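Ticket: Dodberg two-finger vs. Zurno two-finger, wrist view in sim
Project: Plekden
Status: Resolved (one follow-up open)
Component: simulator / wrist camera / gripper models

Opened Thursday, 9:40 am

I'm running both grippers through the same pick routine on the Dzene controller, 200 episodes each, all in sim. Zurno runs clean. Dodberg stalls at the "fingers in view" check before it ever starts moving down. Same arm, same camera mount, same table. Log says:

finger_check: tips not found, retry 2 of 2, abort

What I've tried so far:
- Reloaded the Dodberg model. No change.
- Swapped controllers configs between the two grippers. The fault stays with Dodberg.
- Opened the gripper all the way before the check. No change.

Update, 11:15 am

Got somewhere! I pulled up the wrist view with the gripper open over the bare surface, and the fingertips are there, just very low. The check only searches a band that starts higher up, because I set it with the Zurno fingers, and those are longer. So the check was doing exactly what I told it to do. 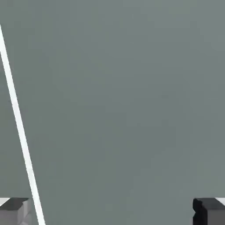

I moved the search band down to the bottom edge and reran. 94 of the first 200 episodes now get past the check, up from zero. Great to see it moving, but that's still a lot of aborts.

Update, 2:30 pm

Found the rest of it. The check compares brightness on the inner sides of the two fingers and wants them close to equal. With a single light off to one side they never will be. I dropped the brightness match and used the top edges of the tips instead, and wow, what a difference. Ran 300 episodes, no aborts at the check.

I really like this gripper now that it runs. The short fingers leave so much of the table open to the camera, and I didn't have to touch the arm settings at all.

Still to do: put the band height in the gripper file so it loads with the model. Right now it's hard-coded and Zurno will fail the next time somebody switches back. Leaving that as a separate ticket.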